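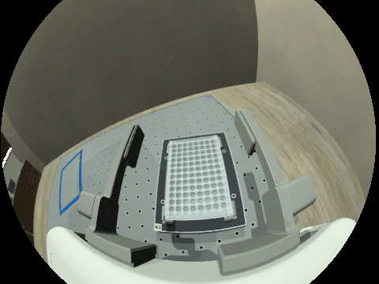

How does an underwater vehicle know where it is, when GPS does not work below the surface?

Mostly it listens. We put beacons on the seabed, the vehicle sends a sound, and the travel time of each reply gives a distance.

In February we did this at Kumatbridge with three beacons from Peeters. The deepest one was sitting at 991 meters. The mission took 16 hours and I slept very little of it.

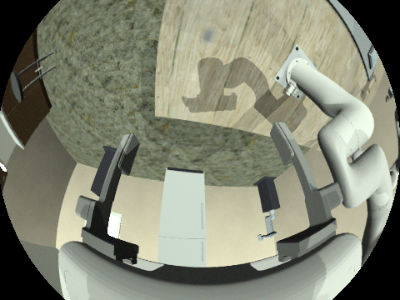 The beacons were the easy part. The speed of sound changes with temperature and salt, so an old profile gives you a wrong position, and the vehicle is very sure of it.

Brijesh Dubey asked for a new profile every 3 hours. I thought it was too much – now I ask for the same.

Elspeth Gunn is writing the part about clock drift for the Andov navy team. She sends it to me on Friday and I will post the main points.
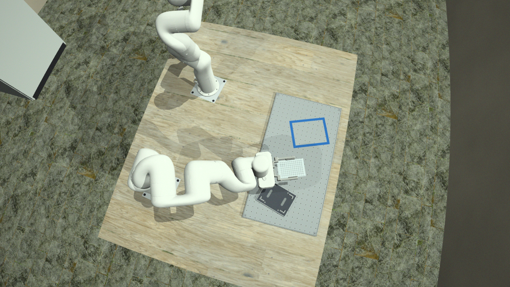 Two white robot arms on a wooden table, simulated view.

If you work with inertial navigation in shallow water, please write to me. Our tests at Wiklow start soon and I still have questions about the bottom lock.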